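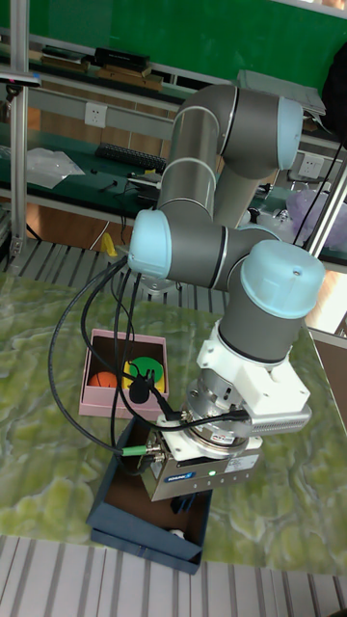
4. First filling and descaling of the Rirkis kettle

Before you start, read section 2 about the electric connection. The kettle takes 2000 W, so please do not share the socket with a heater or an oven.

4.1 First filling

1. Take the kettle off its base and open the lid with the button on the handle.
2. Remove the paper card and the small bag from inside.
3. Fill with cold tap water up to the MAX line. Close the lid until you hear a click.
4. Put the kettle on the base and press the switch down. It goes up by itself when the water boils.
5. Pour this water away. Repeat steps 3 to 5 two more times.

Note: During the first boiling there can be a light smell of new plastic. It goes away after some days of use.

Caution: Never fill over the MAX line. Boiling water can come out from the spout.

4.2 Setting the water hardness

The kettle counts how many times it has boiled and then shows the descaling lamp. In the factory this is set to 232 boilings, for soft water. If you live in a place with hard water, change it to 156.

1. With the kettle standing on the base, hold the Wi button for five seconds. The lamp blinks slowly.
2. Press the button one time for soft water or two times for hard water.
3. Wait until the lamp stops. The setting is now saved, also if you unplug the base.

If you do not know your water, ask your water company or use the test strip in the box. 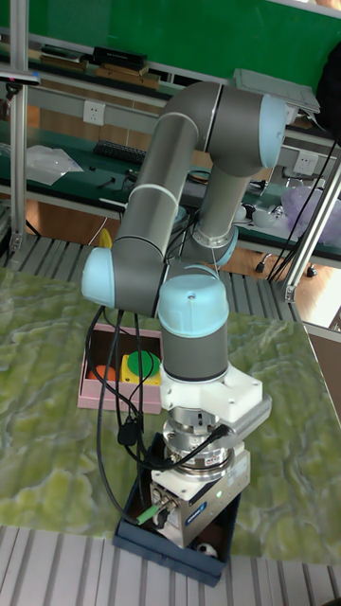

DESCALING

Use Floludis powder or plain citric acid. Please do not use vinegar, the smell stays in the lid seal for long.

1. Fill the kettle to the half and boil.
2. Switch off, unplug the base and add 2 spoons of powder, slowly. The water will foam.
3. Leave for thirty minutes with the lid open.
4. Pour out and rinse four times with cold water.
5. Hold the Wi button until the lamp goes off.

Caution: Keep children away while the kettle stands with the hot liquid.

If white spots are still on the bottom, do all the steps again. Do not scratch them with a knife or a wire sponge.

Text: Inna Melnychuk. Checked by Marius Grecu, May edition.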